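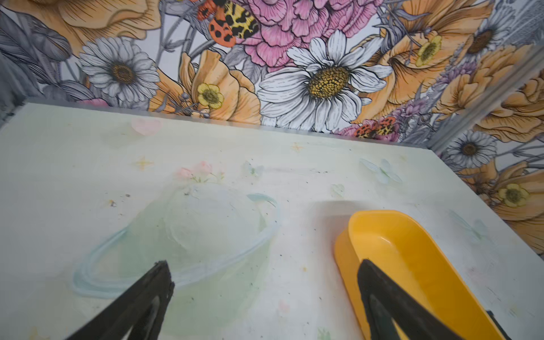 Most of the questions we get at Cornent are about painted tabletops: how to clean them, what can stand on them, and whether the pictures will wear off. The answers below apply to any children's table with a hand-painted surface, whether you bought it from us or from someone else. Pale backgrounds show everything. On an off-white top with a green planet and pastel butterflies, a few dark crumbs stand out right away, so expect to wipe it more often than you would a plain wood table.

Help > Caring for Your Table > Painted Tops

What should I use for everyday cleaning?
A soft cloth and lukewarm water. Brush the crumbs off first with a dry cloth, then wipe. Crumbs dragged around under a damp cloth can leave fine scratches. Dry the surface when you are done.

Can I use dish soap?
Yes, one drop in a bowl of water. Wipe again with clean water afterward. Soap film makes light colors look gray.

What about spray cleaners, wipes and magic erasers?
Please don't. Melamine sponges are abrasive and will take off the lacquer, then the paint. Many disinfecting wipes contain alcohol, and that softens the finish.

My child drew on the table. Can I get it off?
Washable marker and crayon come off with soapy water. Ballpoint pen and permanent marker usually don't. Try a little cooking oil on a cotton swab, leave it for 12 minutes, and wipe it away. Test it near a corner first.

Is it safe to put food directly on the painting?
We recommend a plate or tray. A shallow plastic dish with rounded sides works well for snacks and doesn't scratch. Berries, ketchup and turmeric will stain if they are left to dry.

Can I put hot dishes on it?
No. Use a trivet or a thick mat under anything warmer than a cup of cocoa.

How long before I can use a new table?
Wait 7 days after delivery before covering it with a tablecloth or plastic mat. The lacquer is still hardening and a mat can stick.

The paint has chipped. Can you repair it?
Small chips, yes. Siv Strömberg does the touch-ups in our Hulutdale workshop and mixes each color by hand, so send a daylight photo of the spot along with your order number. We book repairs again from January.

Will the touch-up match exactly?
Close, but pale blues and pinks fade a little with sun, and a fresh patch may look brighter for the first few months.

Filed under: Furniture Care, Kids' Room, Questions

Contact Cornent | © Cornent, Hulutdale | Back to top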